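News from the folding bench

It has been a good long winter for the software side of Gedo, and we wanted to catch you up before the next release goes out. Most of our hours have gone into the grasp planner, which now scores the edges of a crumpled garment before it picks a place to pinch. Waistbands and cuffs come out near the top, just as we'd hoped back in November!
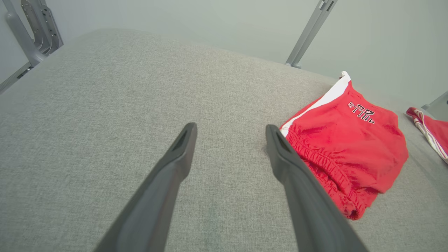

Wrist camera view, with the open fingers close to the waistband of the red shorts.

We've trained the new edge model on 2,000 labeled views, and another 313 are set aside for testing (thank you to everybody at Clesent who sat and drew all those outlines). The part we're still fussing over is sleeves.

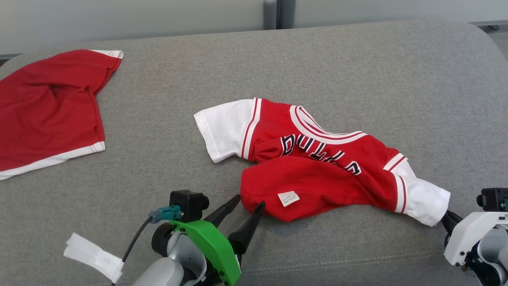

A twisted shirt hides half of itself, so the planner has to guess which layer it would be pulling on, and for now we let it ask for a second look from the wrist before it commits. That costs us 800 milliseconds a try, and we think it's well worth the wait. The updated planner will be in the Nellerier toolkit soon, with notes on how to tune it.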